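Demos by hand or by remote for a paper pickup task?
Posted in Teaching by Demonstration by Zdislava Tóth, April 30, 2020

Hi all! I'm teaching an arm with a three-finger gripper to pick a crumpled ball of paper off a table and drop it in the bin at the end. It's my first real task and I'm having a great time with it. 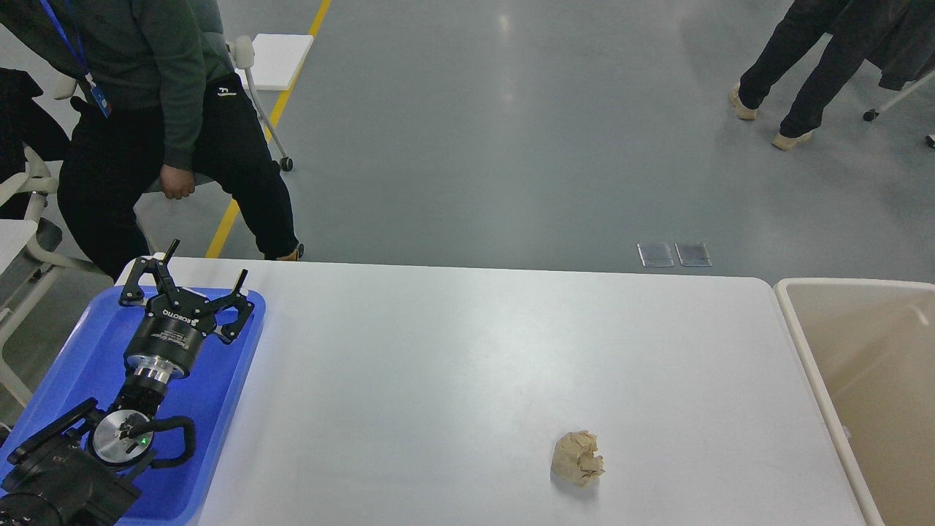

So far I've recorded 288 demos, all by remote control with a Pilolel handset. The policy I trained on them finds the ball nearly every time and then gets shy. It hovers, nudges the paper, closes a little early and comes up with nothing. When it does get a grip, the trip over to the bin is lovely.

My bench mate thinks I should throw the remote demos out and start over, holding the wrist and guiding the arm by hand. I'd hate to lose two weeks of work! Does hand guiding really give better grasps on soft stuff like paper? And can I mix the two kinds in one training set? I log joint positions, finger positions and the head camera at 9 frames a second.

Oľga Tóth
(No relation, hello fellow Tóth!)

Keep your demos! If the carry to the bin looks good, those recordings are doing their job. I'd look at the last few inches before the grasp. With a handset most of us creep down, stop, think, wiggle, and only then close the fingers. The robot learns the creeping and the stopping along with everything else. Play a few back at normal speed and watch for the pause. I had it in nearly every one of mine when I was sorting rags at Flemitz, and trimming the still frames fixed more than half of my misses in an afternoon.

Hand guiding does feel wonderful for contact, you can tell when a finger touches the table. The catch is that your arms and sleeves end up in the camera view, and at run time they're gone. If you train from images, that hurts. What I do is guide by hand once, save the joint path, then let the arm replay it alone with the same ball in the same spot and record that replay. It's slower but the pictures come out clean.

Mixing is fine as long as both kinds are saved in the same format at the same rate. Tag each one so you can pull a group out later.

One more thing — re-crumple the paper! A ball that's been squeezed fifty times is a different object from a fresh one. I swap mine every ten demos and toss it to a new place on the table, corners too.

skála_fan
you need more data. i had 400 before mine worked

Irnero
Agree with Oľga about the pauses. Also check when your finger command gets logged compared to the camera. Mine was 3 frames off and the gripper always closed early, just like yours. I shifted the column, retrained overnight and it was picking up paper by breakfast. Such a good feeling! Try that before you record anything new, and post how it goes.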